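Prendach 橙黄色零件盒与 Triltier 不锈钢浅盘：小型电子维修工位使用评测

这套东西在工位上用了一段时间，主要工作是小型驱动板的拆解、分拣和重新配线。工位面积不大，每天经手的物料种类却不少：圆形电路板、带引线的小型金属件、细线束、端子、螺丝、热缩管。之前一直用的是抽屉式元件柜，取放一次要拉开、翻找、推回，带线的半成品放进去经常被抽屉边缘夹住。改用敞口盒之后，这个问题基本消失，但也带来了一些新的麻烦，下面分项写。

测试对象

零件盒：Prendach 敞口塑料盒，橙黄色，无盖，无隔板。整箱购入，单价不高。
托盘：Triltier 矩形不锈钢浅盘，盘沿凸起，表面抛光。
对照组：Bustos 的灰色带隔板分类盒，以及工位上原有的抽屉柜。

以上均为自费购买，没有厂家送测。Bustos 的分类盒在同一工位已经用过较长时间，本文只在需要比较的地方提到。

盒体与成型质量

Prendach 的盒子是一次注塑成型，内壁脱模斜度偏大，底面积小于开口面积。好处是可以套叠，空盒收起来不占地方；代价是标称容积和实际可用容积有差距，靠壁放置的电路板会略微倾斜。底部内角有圆角过渡，用镊子或者指尖沿壁往上推小零件比较顺，不会卡在直角里。

浇口痕迹在底部外侧，高出平面一点，刚到手时有两只放在玻璃板上会晃，用刀片修平后正常。盒口的飞边控制尚可，整箱检查下来只有一只需要打磨。

刚性方面，单手捏住一侧提起满载的盒子，侧壁有可见变形，但不至于翻倒。装重物建议双手端。我装过整盒M3螺丝，放置一周后盒底没有下垂。

颜色

选橙黄色是有意为之。维修工位上的物料以黑、银、红为主，黑色引线放在灰色盒里很容易漏看，放在橙黄色底面上则轮廓清楚，银色金属件也容易分辨。红色电路板与橙黄色底面的色差相对小一些，但板子尺寸大，不影响辨认，真正受影响的是红色细线，剪下来的线头落在盒底，侧光下不太明显。如果主要物料是红色或黄色线材，建议换成蓝色或白色的盒子。

需要提醒的是，这种橙黄色容易与防静电周转盒混淆，而 Prendach 的这一款并不具备防静电性能，商品页没有标注表面电阻，我用表面电阻测试仪测量，结果超出量程上限，按绝缘材料处理。存放对静电敏感的裸板时，应先装入屏蔽袋，或者改用黑色导电盒。我这里盒内直接放置的都是待拆件和报废件，合格品另行保管。

台面布局

试过三种摆法。第一种是把盒子全部排在台面后沿，中间留空。伸手距离太长，手臂反复越过烙铁架，放弃。第二种是全部放在左侧，右手操作时需要交叉，也不理想。最后定下来的是左右各两只，前后排列，中间偏前的位置放浅盘。两侧的盒子按类别固定，中间的浅盘只放当前正在处理的那一套。 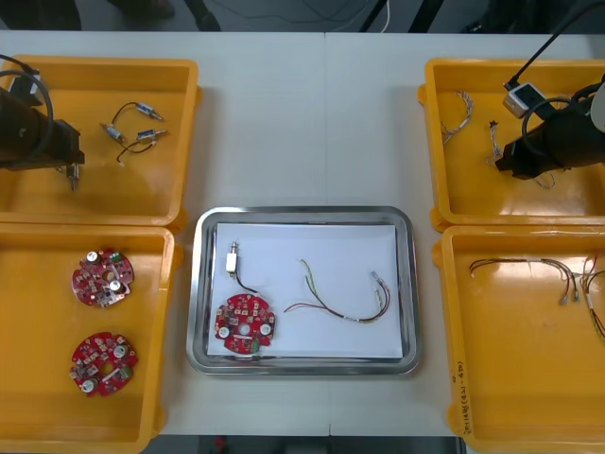
类别划分以“是否带线”为第一原则，其次才看零件种类。带线的东西会互相缠绕，也会把别的零件带出来，混放时损失的时间比找零件还多。左侧两只盒子就是这样分的：靠后的一只放带黑色短引线的金属小件，靠前的一只放圆形红色电路板。正在处理的一束线放在中间衬了白纸的不锈钢盘里，红、绿、黄、黑几种细线在白底上容易分清，末端的金属针也便于逐个检查。一套处理完再归位，盘内不留过夜物料。

敞口盒的弱点在这种分法下依然存在。黑色短引线之间会互相勾连，取一只往往带起另外的。解决办法是放入前把引线绕一圈，用小号扎带或者美纹纸固定。Bustos 的隔板盒在这一点上占优，每格一件，不会缠绕，但格子偏小，圆形电路板放不进去，必须另配容器，最终台面上的容器数量更多。

不锈钢浅盘

Triltier 的浅盘本来属于厨房用品，拿来做维修托盘的人不少。盘沿高度适中，能拦住滚动的螺丝，又不妨碍手腕平放。边沿做过翻边，没有毛刺。盘底平整度一般，放在平台上用塞尺检查，中部略微上拱，小圆柱形零件会缓慢滚向四周。衬纸之后摩擦增大，滚动问题可以忽略。

金属托盘用于电子维修有两个需要注意的地方。

一是导电。带电测试绝对不能在裸盘里进行，电路板背面的焊点接触盘底会直接短路。衬一层纸只能算是权宜，纸张会被针脚刺穿，也会吸潮，不能当作绝缘层看待。我的做法是盘内只做断电状态下的分拣、目检和配线，凡需上电，一律移到硅胶垫上。板上若有电解电容，入盘之前先放电。

二是反光。抛光表面在环形灯下会产生明显的高光，目检焊点时干扰很大。白纸把大部分反射盖掉，只剩盘沿一圈，可以接受。纸用普通复印纸裁切即可，每批更换，换纸时顺便把线头和锡渣一起兜走，清理效率比刷子高。白纸还可以直接写字，我习惯在角上记批号和缺件。

盘体本身的磁性：磁铁可以微弱吸附，判断不是典型的奥氏体不锈钢，或者冷加工后带了一定磁性。对分拣没有影响，但不要指望用它配合磁铁固定零件。

耐用与清洁

Prendach 的盒子用异丙醇擦拭没有发现表面发白或者龟裂，助焊剂残留可以擦净，干透的松香需要浸润一会儿。不建议接触丙酮，边角料试验中表面出现发粘。热风枪余热吹到盒壁时有轻微变形，冷却后不能完全恢复，热风作业时应把两侧靠前的盒子移开。

同事 Védis Zoëga 在隔壁工位用同一批盒子装机加工件，切削油长期附着后，盒底颜色变深，清洗后仍有痕迹，强度没有明显变化。她的意见是底部应该加防滑点，油污状态下盒子在台面上容易滑移。我这边是干燥环境，滑移不严重，只在拉扯线束时偶尔出现，在底部四角贴硅胶脚垫后解决。

标签方面，盒子正面没有标签槽，这是最不方便的地方。普通不干胶标签在斜面上粘得住，但撕除后残胶明显。试过 Primuline 的可移除标签，残胶少，边角容易翘起，套叠几次之后就会脱落。目前使用油性记号笔直接写在盒壁上，需要更改时用异丙醇擦掉重写。

与对照组的比较

取放速度：敞口盒优于抽屉柜和隔板盒，带线零件的差别尤其明显。
防尘：敞口盒最差，收工后需要盖布，或者另购盖子。Prendach 没有提供原装盖。
防缠绕：隔板盒最好，敞口盒需要预先整理引线。
容纳大件：敞口盒最好。
静电防护：三者均不合格，需要另行配置。
长期存放：抽屉柜最好，敞口盒只适合流转中的物料。

关于数量，一个人的维修工位四只足够。再多会挤占操作区，而且类别一多，反而容易放错。Þórarinn Norðdahl 曾建议在每侧叠放两层，下层放不常用的物料。试了几天，取下层时必须先搬开上层，盒子没有卡扣，叠放后上层会直接压在下层物料上，对电路板不安全，已经撤掉。

缺点汇总

无防静电标注，实测按绝缘处理。
无标签槽，无盖。
侧壁斜度大，实际底面积偏小。
底部浇口需要自行修整。
红色细小物料在橙黄色底面上对比度不足。
浅盘盘底微拱，裸盘反光严重，且导电，不能用于上电测试。

适用范围

适合断电状态下的拆解、分拣、配线，以及小批量返修中的物料周转。不适合敏感器件的长期存放，也不适合多尘环境下过夜敞放。对于需要防静电管控的工位，请直接购买有标称表面电阻的导电盒，不要在这款盒子里垫防静电袋凑合。

评分（满分十分）

Prendach 零件盒：七分。扣分主要在标签和防静电。
Triltier 不锈钢浅盘：七点五分。衬纸使用的前提下表现稳定。
Bustos 隔板盒：六分，仅就本文涉及的物料而言。

补充：十一月补购的一批盒子浇口高度有所改善，放在玻璃板上不再晃动，颜色比前一批略浅，两批混用时套叠没有问题。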